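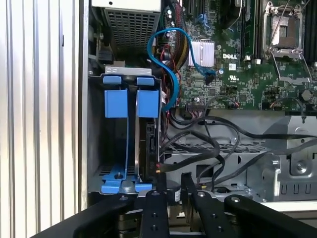 Inside a desktop computer: power supply up top, drive bay with blue latch tabs underneath.

Filed under: Your Council, Your Say

Speaking at an Avmont council meeting is easier than you'd think, and I love seeing new faces up there!

1. Grab the agenda on Tuesday and find your item number.
2. Email the clerk your name and neighbourhood.
3. Write 200 words, tops. You get 98 seconds (yes, really) before the buzzer.
4. Say what you want in your first line.

Comments

transitfan: Do renters count?

reply: Yep, any resident!

Related
Reading the Rokport ward map
How to start a petition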